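The wall that nobody paints: a talk with a wallpaper hanger

She has hung paper on walls for 21 years, most of them in Esenholm, and before that she was learning the trade from an uncle who did not like to talk while working. I visited her on a Sunday, in the kitchen of her house, where the walls are painted plain white. I asked about this first.

"Everybody asks," she said. "When I come home I don't want to look for seams. With paper I always look for seams. It is like a cook who eats bread and cheese in the evening."

Her shop in Nodbridge opened with a counter, a cutting table and 40 rolls that another shop wanted to get rid of. Today there are 306 patterns in the sample books. Most customers, she told me, turn the pages for a long time and then choose something from the first book after all.

How people choose

I wanted to know what has changed. She thought about it and poured more tea.

"Before, people wanted paper to hide a bad wall. Now the walls are better and they want a picture to live in. Leaves, mostly. Grasses, bamboo, long stems. I have nothing against leaves. But people look at a sample as big as a book page, and then the leaf on the wall is longer than their arm. I tell them to take the roll home and open it on the floor."

She is careful with large patterns in small spaces, but she does not forbid them. In her opinion a big grey leaf on a pale grey ground is one of the easiest papers to live with, as the two tones stay close together. What she does not like is one papered wall and three painted ones.

"They call it a feature wall. For me it is a wall where the money finished. If you have a small place, a corner to work in, a pantry, then paper all the sides. The eye goes round and doesn't stop."

And the surface below? Here she has strong views. A red or brown stone look wants a cool paper near it, she said, and a cool stone look can take a warm one. Two warm patterns together make her tired.
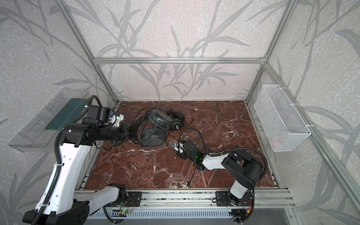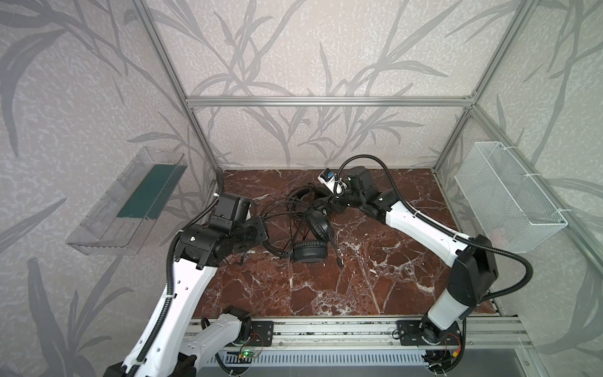
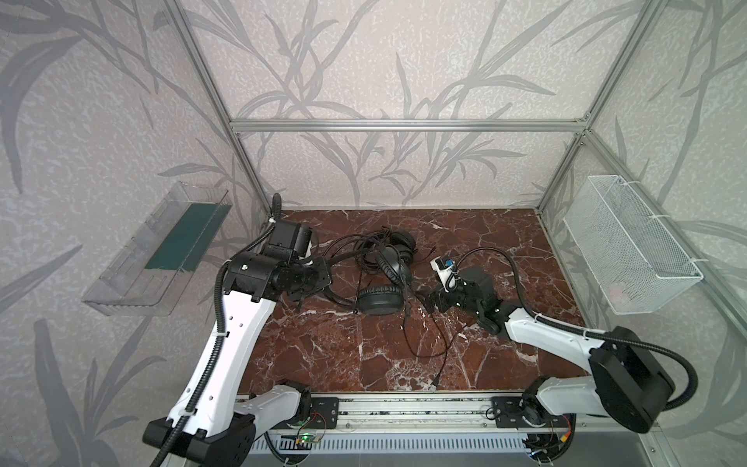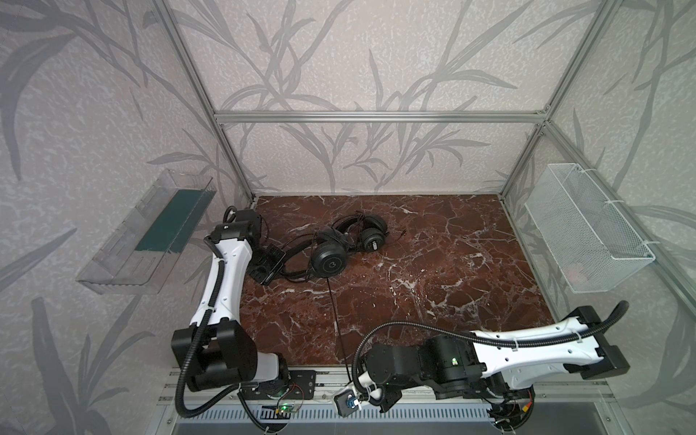

Grey leaf paper on the walls, with a dark reddish-brown marble surface streaked with white.

Corners, paste and patience

The difficult part of the work is the corner. No corner in an old house is straight, and she has met new houses which were not better. Her method is to cut the strip so that it turns the corner by a small amount, and then to begin again with a new plumb line on the next wall.

"You lose a little of the pattern there. With stripes you see it at once. With plants you don't see it, a stem goes behind another stem, and it is finished. This is why I like plants for beginners."

She used one paste for years, then changed to Hutchins, which a builder left behind in her van – and she has stayed with it. It gives her more time to slide the paper, she says. For brushes she has no advice except to wash them the same day.

I asked if she had ever taken down her own work. She laughed and told me about a guest house called Breltirach, where she papered the whole staircase and found, when she stood at the top in the evening light, that 2 strips were upside down.

"The owner did not notice. I could have gone home. But I would have known it every time I passed the house, so in the morning I bought the rolls myself and did it again."

Would she learn the same trade today? She answered quickly that she would, but she would begin with her knees. She means that she would have bought good knee pads in the first year and not in the tenth.

Before I left, she looked at my notebook, which has a flower pattern on the cover, and ran her thumb along the edge where the paper is folded over the board. "This is well glued," she said. Then she went to look for her keys, because a customer was waiting with a hallway to measure.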